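Search products
Enter keyword or part number
Go

Kirkgate 102 composite inset sink with drainer

August
By Domnica Toma

The Kirkgate 102 is a single-bowl inset sink from Selletti with a moulded drainer, intended for worktops under or near a kitchen window. It replaces the Palar in the same price band and uses the same waste kit. 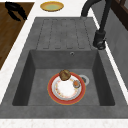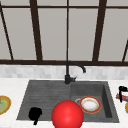
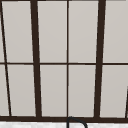

Material is a stone-filled acrylic composite, cast in one piece and coloured throughout. Light scratches can be rubbed out with a wet abrasive pad; deep ones cannot, and should be left alone. The bowl is 185 mm deep at the waste, measured from the underside of the rim. Selletti moulds the drainer with five grooves running lengthwise towards the bowl, with rounded ends, and the fall is built into the casting, so the worktop must be level in both directions before the sink goes in. Do not try to create a fall by packing one end. The overflow sits on the bowl wall just below the drainer and is supplied with a metal trim ring, as is the waste.

Fitting

Supplied with fixing clips, sealing strip, overflow pipe and paper template. The template is printed at full size, but check it against the sink before cutting, as paper shrinks in a dry store. Cut with a fine-toothed blade and seal the raw edge of the worktop with two coats of varnish or silicone. Laminate tops swell quickly if this is missed, and the guarantee does not cover the worktop.

Clips should be tightened by hand in rotation, a little at a time. Power drivers will crack the casting at the clip slots – this is the most common cause of returned units. Leave 6 mm between the back rim and any upstand, and fill the gap with a flexible sealant.

Tap position

The tap is mounted on the sink deck. Where the sink is fitted below an inward-opening window, measure the full height of the spout and lever before drilling. Irina Cozma in our trade office keeps a list of low and fold-down taps that have been checked with this model.

Use and care

The composite will stand short contact with hot pans, but a trivet is advised for anything straight from the oven. Dark colours show limescale sooner than pale ones. Clean with a mild liquid and a soft cloth, and descale with diluted white vinegar, rinsed off after a few minutes. Neat bleach and drain acids will dull the surface for good.

Ordering

Stock is held at the Hodoroagă warehouse. Spare clips are sold in bags of 6. The guarantee on the casting runs for 2 years from delivery and covers cracking and colour loss in normal household use. Waste fittings and seals are treated as wearing parts and are not included.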